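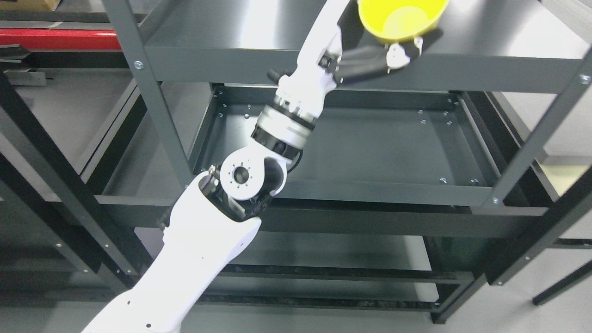

Arm with the yellow bowl, dark gray shelving behind.

November 5, 2023

Peptide stock check, Bjarnason lot. Third reading of the supplier sheet and I still don't believe the purity number. It says 98 and a bit by HPLC, with no chromatogram, no column, no gradient. Tove wrote to Pevcombe in April asking for the trace and got a brochure back.

Weighed out 2 vials of the PEGylated material and 2 of the plain peptide, same nominal fill. Balance zeroed between each. The plain ones came in under label, both of them. PEG ones over, which could be water, could be salt, could be a generous hand on the filling line. Karl Fischer before anyone gets excited.

Asger thinks the long half-life claim is fine "in principle". Sure, PEG usually slows clearance. That tells me nothing about whether this batch has PEG on it, or how much, or where. One broad hump on the mass spec is what you'd get from a decent conjugate and also from a mess. Vibeke ran it at 3 dilutions and the hump stayed a hump.

Left to do:
- free PEG by ELSD, if the detector behaves
- plain peptide again, fresh buffer. Old buffer was Sólveig's and the pH on the bottle isn't the pH in the bottle
- 40 µL injections, same as last time, so the runs can be compared

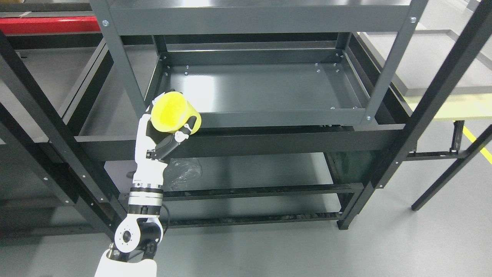

Hand holding the yellow cup by the shelves.

Freeze-thaw: Morer's note says "stable to repeated cycles". How many is repeated? Aliquots went in the minus 80 this afternoon, labels in pencil. Guðlaug wants the stability figure for her slides and I've told her no figure until there's a control that didn't come from the people selling it.

Lisametti quoted for an independent assay. Expensive, but they send raw data. Ask Tove about the budget line.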